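Shop Equipment > Robot Bench > Open and Closed Tickets
August 10, 2019
Posted by Ignacio Miranda

Ticket 2942: arm stops with a collision fault during memory module seating

Reported by: Azadeh Kordestani
Assigned to: Ignacio Miranda
Location: Stolton workshop, robot bench
Status: closed, two follow-up items open

Summary as reported

The arm picks a memory module off the fixture plate, carries it over the open case and lowers it toward the slot. Partway through the descent the controller raises a collision fault and drops to protective stop. The fingers stay closed on the module. Restarting the program from the approach point sometimes gets it through and sometimes gets the same fault at the same height. Azadeh first saw it in July after the gripper was taken off and refitted. She could not make it happen with the gripper empty.

Setup

The arm runs our own sequence, which is called Susa in the program list. The gripper is driven through a Silora board. Wrist force is read by the Dmytriv module, and the stop thresholds are set in Susa. The test machine is a Dell tower lying on its side on the aluminum table, with the side panel off. The fixture plate sits to the left of it and was printed in the shop. Nothing in the sequence changed between the last good run in the log and the first bad one. The tool was remounted in between.

First checks

Power cycled the arm and the Silora board. No change.

Checked the tool flange screws. All tight. Marked them with paint pen so the next person can see at a glance whether one has turned.

Compared the Susa file on the controller with the copy on the shop drive. Identical.

Ran the descent with the gripper closed on nothing, slow speed, then full speed. Clean both times, which matches what Azadeh wrote.

Ran it again with a dead module in the fingers. Fault on the second attempt. The force trace shows a sideways load building before the downward load does. If the module were simply meeting the slot it would be the other way around, so something is being touched from the side, or the sensor believes it is.

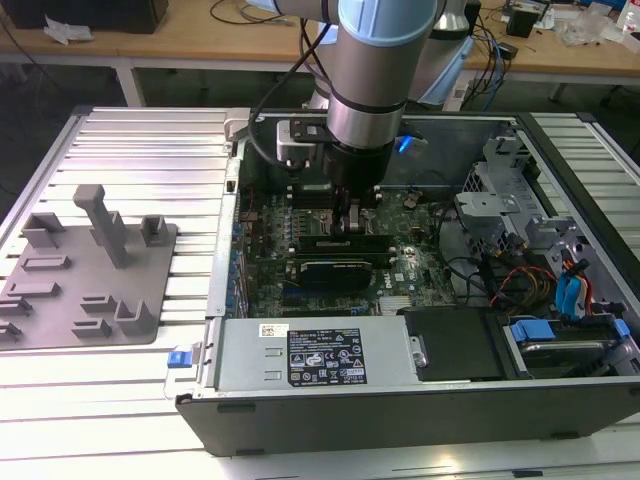 Clearance was the next thing to look at. The sequence was written for the old tool, which was a plain set of fingers on a short adapter, and the approach path only ever considered the width of the fingers. The present tool is wider than that in one direction. With the fingers down over the processor socket, the bracket stands out to the left of the flange, toward the case wall, and any path that comes in from that side has to allow for it. Susa comes in from that side, straight off the fixture plate, and does its last bit of lateral travel while already descending.

Jogged the arm by hand along the same path and held a strip of paper between the bracket and the case wall. The paper stayed free at the end point. It was pinched on the way in. So there is contact on the path even though the taught position is fine. A check that looks only at the end points will pass this every time, and that is the check we had been doing.

Split the approach into two moves: lateral travel at full height, then straight down. Paper stays free all the way.

Reran with the dead module. The sideways load before contact is gone. Closed the ticket.

Reopened by Bijan Shahbazi

Bijan ran it that evening and got the fault again. Lower down this time, with the module close to the slot. He attached the trace. No sideways load during travel, so the path change did what it was meant to. At the moment of contact the load comes on at an angle and then climbs until it crosses the threshold.

His notes, copied from the ticket:

"Fault repeats most of the time with a module in the fingers. If I push the module in by hand with the arm parked, it seats normally. Slot is fine. Module is not straight in the fingers when the arm comes down. I can see daylight under one end."

Second round

Concentrated on the grip. The module has to leave the fixture plate level and arrive at the board level. Anything that tips it between those two points shows up as one end touching first.

Candidates written down before touching anything:

a) module sits crooked in its holder on the plate
b) fingers close unevenly and rotate it
c) grip force too low, module rotates while the arm moves
d) tool frame in the controller is rotated relative to the real tool

For (a), put a small square against the module in the holder. Straight.

For (b), closed the fingers on the module at creep speed with the arm still at the plate. One finger arrives first and pushes the module against the holder wall, then the other arrives and it comes back to center. It ends up straight. Not nice, but not the cause. Slowed the close command in the Silora settings anyway, and the push is now much smaller.

For (c), lifted the module clear, ran the arm back and forth at full speed and checked it against the square again. No rotation I could see. Raised the grip current to 208 on the Silora scale as a test. No difference in the fault rate, so I put it back where it was. High grip on a bare board edge is asking for a cracked part.

For (d), pulled up the tool frame. The rotation about the wrist axis was a round number. It had been typed in. The frame was never re-measured after the gripper was refitted in July. Whoever put the bracket back on had set it by eye against the flange, and it was off by enough to see once I laid a straightedge along the fingers.
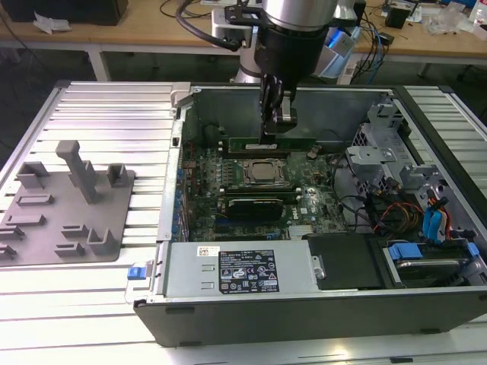
A rotated frame also explains why the fault was intermittent. Susa does a short search at the bottom of the descent, small moves along the slot direction until the force reading drops. When the search happened to start on the right side, the key notch found its place before the force reached the limit and the run finished. When it started on the other side the module wedged.

Re-measured the frame with the pointed tip and the reference cone, four orientations, then the two extra points for rotation. The controller reports a residual at the end and it was well inside what we normally accept. Saved as a new tool entry with the old one kept and renamed, so nobody loads it by habit.

Taught the slot position again with the new frame. The old position is not valid with the new tool and must not be mixed with it. Both are now stored together in one block in Susa and are loaded together.

Test run

Margus Jaunzems set up an unattended loop with the dead module: pick from plate, travel, descend, touch the slot, search, back off, return to plate. No full seating on the loop, to save the slot contacts. He let it go until the fault came up or he had to leave, whichever was first. It reached 187 cycles with no collision fault and he stopped it by hand.

Full seating was tried separately, with someone at the stop button. The module went in, the latch closed and the force trace had the shape it used to have before July: flat, one step at contact, a peak, then a drop. Repeated it with a second module of the same type. Same shape.

Comments

Azadeh Kordestani: Confirmed on my side with the real sequence. Ran it through several times between other jobs and had no stops. One request. Please leave the slower finger close in. It also helps with the graphics card clip on the plate, which used to get knocked.

Ignacio Miranda: Left in. It costs a moment per pick.

Hooman Amini: Did anyone check the force limits themselves? I raised the lateral limit in Susa some time ago when we were working on the drive carriers and I am not sure it was put back. If it was raised, you would have had more contact before the stop than you thought.

Ignacio Miranda: Checked. It was never put back. The lateral limit was still the drive carrier value, so the bracket was leaning on the case wall harder than it should have been allowed to before the arm gave up. Restored to the memory value and reran the loop for a while. No faults. Looked along the case wall for marks and found a light rub on the sheet metal, nothing bent. The limits should be set at the top of each sequence and not carried over from the last one. Added to follow-up.

Bijan Shahbazi: For the case position, I have been butting it against the same rail each time and checking it with the square. If it is moved along the table, the slot position moves with it and you will get the angled contact again, or no contact at all. Can we get a stop block?

Margus Jaunzems: I can print one. The grooves in the table take the same nuts as the plate, so it can go anywhere along the rail. Tell me which corner of the case you want it to touch.

Bijan Shahbazi: The corner nearest the fixture plate.

Resolution

Two causes. The approach path did not leave room for the bracket at the case wall, and the tool frame was rotated after the gripper was refitted without a new measurement. Path split into a level move and a vertical move. Frame re-measured and slot position re-taught.

Changed settings:
- Susa: approach split, tool and slot position loaded as one block, lateral limit restored
- Silora: close speed reduced, grip current unchanged
- Dmytriv: no change
- Controller: new tool entry, old entry renamed

Follow-up, open:
- Set force limits at the start of every sequence (Hooman)
- Print and mount stop block for the case (Margus)

If the gripper comes off for any reason, re-measure the frame before running anything with a part in the fingers. The cone and the pointed tip are in the drawer under the controller. Write the residual on the sheet taped inside the drawer, with your initials.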